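Leltavov bin-picking trials

The Leltavov bin-picking trials are a series of comparative tests of robot grippers carried out at the Ulotthorpe automation workshop. The trials measure how reliably different end-of-arm tools can remove simple objects from a shallow container when the objects are not placed in a fixed position. They are named after the test protocol, which was first drafted at Leltavov and later revised at Ulotthorpe under the direction of Ksawery Wilczyńska.

Background

Early gripper comparisons at the workshop were made on a flat table. Results were difficult to apply to factory work, where parts usually arrive in bins and the walls restrict the approach of the tool. A gripper that performed well in the open could fail near a wall, either by striking it or by closing on the part at a poor angle. The first version of the protocol, completed in May, moved all testing into a container with sloped sides.

Procedure

Each trial consists of 200 pick attempts with a single gripper. The arm, the controller settings and the container remain the same from one gripper to the next. An attempt is counted as a success if the object is lifted clear of the container and held for the time set in the protocol. Objects that slip during the lift are recorded separately from objects that were never grasped.

Object positions are changed between attempts according to a printed list of 39 layouts. In 13 of these, at least one object rests close to a wall. The wall layouts are reported as a separate group, as they account for most of the difference between grippers.

Equipment

Three types of gripper have been tested: a parallel-jaw gripper, a suction tool and a three-finger adaptive hand known as the Skoltdale. The parallel-jaw type serves as the reference against which the others are scored. Its narrow metal fingers can reach down beside a part, but both fingers need free space, and the width of the bracket above them limits how near the arm can work to a wall.

The container must not shift when it is touched by the tool, and the protocol calls for it to be clamped to the work surface. Wear on the metal is accepted, although the container is replaced if a wall becomes bent.
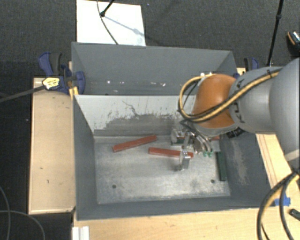 Parallel-jaw gripper at work in a clamped metal bin with rectangular blocks.

Results

In the first round, the reference gripper succeeded in almost 80 percent of attempts. The suction tool did better on blocks lying flat and worse on those with a dusty surface. The Skoltdale hand was the slowest of the three – its fingers often had to be reopened near a wall – but it dropped the fewest objects once a grasp had been made.

A later round used the Trương controller, which slows the arm when contact is detected. Failures caused by striking the wall fell for all three grippers.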